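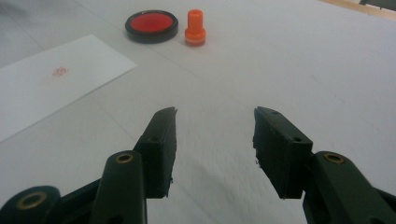
Last edited 9th December by spoolwright

Hand-held gripper tool: chipped pads, faint stamps, what order to fix things in?

spoolwright
Starting a thread on the Zuccaro hand tool because I keep going around in circles with it. The task on my bench is stamping: pick up the orange stamp, touch the ink pad, stamp the sheet, put the stamp back. The mark is coming out pale and blurry.

The finger pads have small nicks along the inner faces. Printed parts, dark green, original to the tool. The linkages have the brass eyelets at the pivots and I haven't touched those. Count on the handle says 1,660 cycles since I fitted new pivot pins in March.

My question is whether to change the pads first or look at the linkages. I don't want to do both at once and not know which one helped.

pelletier_bench
Pads first. They are cheap and you can swap them in a few minutes. If the inner face is chipped, a round handle will sit differently every time you close on it, and the stamp comes down tilted. That gives you a mark that is dark on one side and gone on the other.

gritandgrease
I'd do the linkages first. Chips that size don't matter much on a knob that small. What matters is play at the pivots. Open the fingers, hold one pad still and push the other one sideways. If it moves before you feel the spring, your eyelets are worn or the pins are.

pelletier_bench
He changed the pins at the start of that count. They should not be worn.

gritandgrease
Pins, yes. He didn't say he changed the eyelets. A new pin in an old eyelet wears faster than an old pin in an old eyelet. I check mine every 500.

Aishwarya Poduval
We run the same tool at Furnovgate and our mark on paper was pale too. Before you take anything apart, stamp by hand a few times, no tool. If it's still pale then the pad needs ink and the tool is fine. We lost an afternoon to that.

Also is that one self-inking? It looks like it in your picture. If so, why use the separate pad at all?

spoolwright
Yes, it's self-inking. The task sheet calls for the pad, so the pad stays. I did the hand test just now and the mark is better but not great. So some of it is ink and some of it is the tool.

Tried the sideways push as well. Left finger has no play I can feel. Right finger moves a little.

gritandgrease
There you go. Right side eyelet.

Sarahí Zepeda
Don't order an eyelet yet. Take the right pad off and check its screw holes. On our two, the hole had gone oval and it felt exactly like pivot play when you pushed on the pad. Push on the linkage arm, below the pad, and see if it still moves. If the arm is solid and the pad moves, it's the pad.

For reprints we use Botudden filament at 80 percent infill. The first set we did was much lighter than that and the corners broke off in days.

gritandgrease
80 is a waste of plastic. More walls will do the same job.

Sarahí Zepeda
Could be. I tried more walls on one pair and they chipped on the inner face, same as the picture. I didn't try again.

pelletier_bench
Whichever way you print them, do them as a pair. One new pad and one old pad will not close square.

spoolwright
Pushed on the arm like Sarahí said. Arm is solid, pad moves. So it's the pad and not the pivot. Printing a pair tonight, 80 percent, and I've put ink on the pad.

Does anyone have the torque for the pad screws? The Dravunora parts list only gives the screw length.

Aishwarya Poduval
There isn't one that I know of. Snug with the short end of the key, then stop. Open and close it 9 or 10 times and check them again, as they settle a bit on new plastic.

gritandgrease
Fine, it was the pad. I would still look at that eyelet while the pad is off. You have to move the arm out of the way to get the screws in anyway.

spoolwright
Will do. I'll post when the new pair has some cycles on it.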